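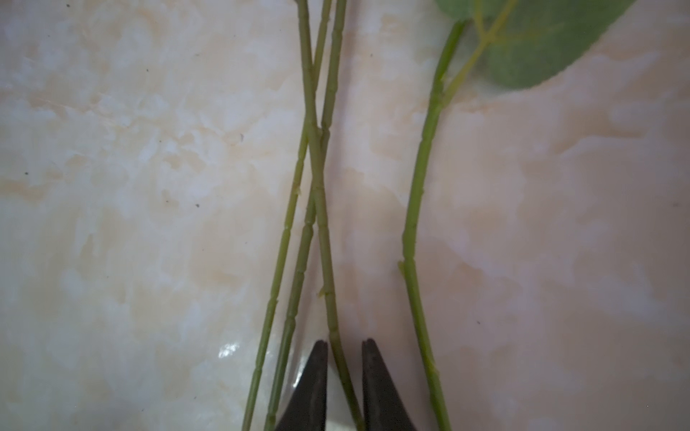 Courses > Floristry > Short Course > Handout 5

Search this site Search Go

HANDOUT 5 – Stems, sorting and filling in with faux flowers

Tutor: Tegwen Yorath. Bench help: Tiziana Bassi

Read before class. We start at 9:30 and the first hour is all stems, no vases. Bring snips, a tape measure, old towel if you don't want to scratch the table.

1. Stems first

Everybody wants to go straight to the blooms. Lay the stems out bare on a pale surface and look at them. What to check:

– Color. Greens vary a lot, even in one box. Dull olive and bright yellow-green next to each other will show in clear glass. Sort into two piles, keep them apart.
– Thickness. Thin ones go to the back or in pairs, thick ones carry the big heads.
– Nodes. The little bumps along the shaft. Use them as your cutting guide, cut just below one, never through it.
– Curve. Don't straighten everything! A slow bend is worth keeping, it does half the work at the side of a vase.

Crossed stems: pick up one at a time from the top of the pile. Pulling two together strips the thorn bumps and catches leaves.

2. Lengths

Write these down, I will not repeat them all morning.

Tall focal stem – 77 cm
Side stem – 37 cm
Collar pieces, buds etc – leave 5 cm below the lowest leaf

Measure from the bottom of the head, not the tip of the petals. Wire core needs proper cutters, the snips in the Polow kit are fine for plastic only. If you've ruined a pair already see Tiziana.

3. Leaves

Spray roses and mixed stems often come with more than one leaf shape. Serrated = rose. Smooth and rounded = something else mixed in, fine as filler but don't pass it off as rose.

Turn each leaf over. The underside is usually paler, and a whole row of pale undersides facing front looks dead. One or two is natural. Bend at the leafstalk, not at the leaf itself (crease marks don't come out of fabric ones).

4. Placing a tall stem

Hold low, close to the base. Keep it upright, bring it down between the shorter flowers, dont push them aside with your other hand. Look from the front before you let go. Buds sit lower than the open heads and a bit to one side.

Branching stems: decide which branch is the main one and line THAT up, let the other follow. 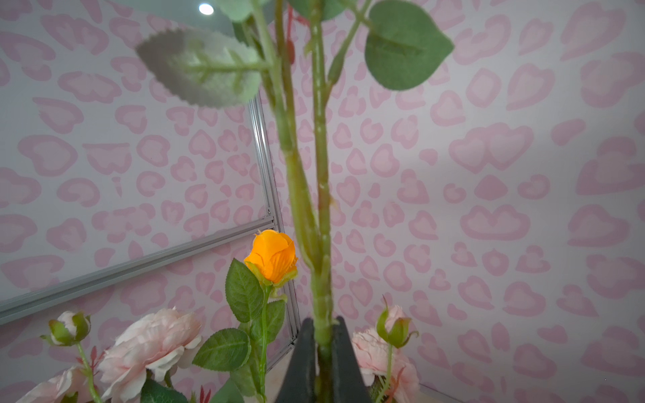 Fig. 2 – Tall rose stem held upright, orange bud lower at left. Note pale leaf underside, upper left.

5. Practice for next time

Redo your Trarkside bowl with one tall stem and two buds. Same bowl, same foam. Foam should be dry foam, the gray or brown kind – wet foam crumbles and the stems wobble.

Then in your notebook:
– sketch from the front and from the left
– length of each stem used
– which leaves you took off and why (one line is enough)

Stock: we have 1,000 loose stems in the Gape room, mostly unsorted. Please put back by color. Last group didnt and it took Tiziana until lunch.

Handout 6 is ribbon and wraping. Zutimau paper supplied, bring own tape.

T.Y.

37 shares 5 comments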